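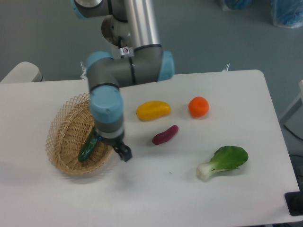
Session 4: Hanging a room

Right, on to my favourite bit of the module. Last time we got as far as the loan agreement and left the paintings in their crates, so today I want to get them on the walls (on paper, anyway!).

We'll use the Urnstead Gallery's landscape show again, the one Gwawr Rees curated in November. She had 64 works and one long room, and her first plan was strictly by date. I've seen it, and it's perfectly sensible and a bit of a slog. Her second plan put the big coastal pictures on the end wall, where you catch them from the doorway, and let the small studies gather along the sides.

A few things I'd like you to try:

Centre line. I work to 154 cm from the floor to the middle of the picture. Some people go lower, and for small studies I sometimes do too.

Gaps. Leave more than you think. Crowding is the commonest fault in student plans, mine included when I was one.

Labels. Same side, same height, all the way round. Branwen Lloyd's handout on wording is still the best I know, so please read it.

For next time: draw one wall of the Urnstead room with no more than eight works, and bring a pencil copy we can scribble on.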